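Home | Datasets | Notes | About | Contact

Print this page | E-mail this page

# Geltura - a little dataset of hand-wash and care label wording

## What is it?

Geltura is my collection of care label text, typed out by hand from clothes, bedding, towels and the odd soft toy. It has 258 labels in it, one per row, in a plain CSV file. I started it in July because I'd ruined a perfectly good jumper (my own fault, I read "cool hand wash" as a suggestion) and got curious about how many ways there are to say the same thing. Quite a few, as it happens! "Wash with like colours" alone turns up in more versions than I'd have believed.

I'm a hobbyist who likes words and spreadsheets. If you work in textiles you'll probably spot things I've missed, and I'd love to hear about them.

## What's in the folder

- `labels.csv` - the main file
- `symbols.csv` - my names for the little washtub, iron and triangle pictures
- `spelling.txt` - notes on spelling, mostly colour/color and fibre/fiber
- `CHANGES.txt` - what it sounds like

The columns in `labels.csv` are:

| column | what it holds |
|---|---|
| `id` | a running number |
| `item` | my word for the thing (sheet, doona cover, singlet, toy) |
| `wording` | the label text, line breaks kept as a slash |
| `fibre` | fibre content if the label gives it |
| `langs` | how many languages are on the label |
| `legible` | yes, partly or no |
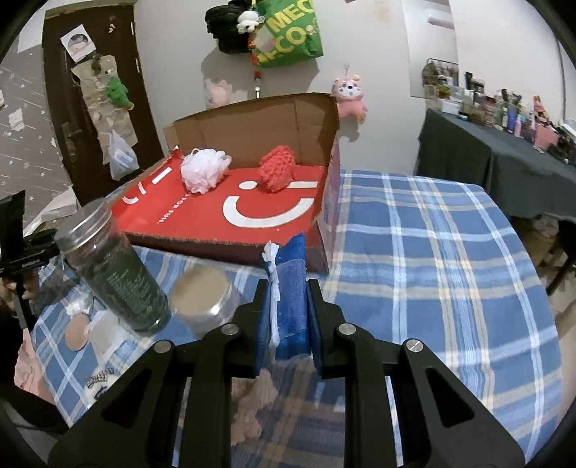 I went back and forth on whether to keep capitals. In the end I kept them, and if you want everything in lower case it's one line in whatever you use. Same goes for full stops, which label makers sprinkle about with great freedom. The `wording` column is as close to the label as I could get with a keyboard, mistakes and all, so please don't send me corrections for "tumbel dry low" - that one is really how it's printed.

## How I typed it up

Every label was read twice, with a gap of a few days between readings. Where the two readings disagreed I got out the magnifying glass and had another go. Some 6 rows are still a guess and they're marked "partly". A label that had gone completely blank got "no" and an empty `wording`, but I left the row in so the numbering doesn't jump.

Only the English text is transcribed. I'd like to do the French as well, but my accents are shaky and I'd rather wait until I can do it properly.
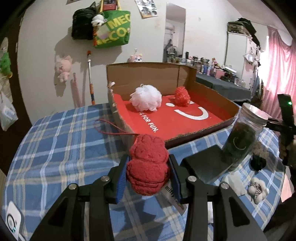
*Red figure with a cord loop and a pale paper tag.*

Paper swing tags go in `wording` only if they carry washing instructions. Brand names, sizes and prices are left out altogether.

## Using it

Load it in anything that reads CSV. The file is UTF-8, and the commas inside labels are quoted, so a spreadsheet should cope. Older versions of my own script, Flemiletti, choke on the quoted commas, so grab version 2 if you're using that. It sorts labels into rough families ("keep away from heat", "do not wring" and so on) and it's slow but it gets there.

There's a sister list called Gullari, which is just the symbols, and a half-finished one called Kárason for knitting yarn bands. Neither is ready to share yet.

## Known problems

- Far too many towels. I own a lot of towels.
- Op shop finds often have the label snipped off, so older clothes are thin on the ground.
- `fibre` mixes percentages and plain words. Sorry, I'll tidy it one day.

## Licence

Do what you like with it, a mention would be nice. Last updated 2 Jan 2022.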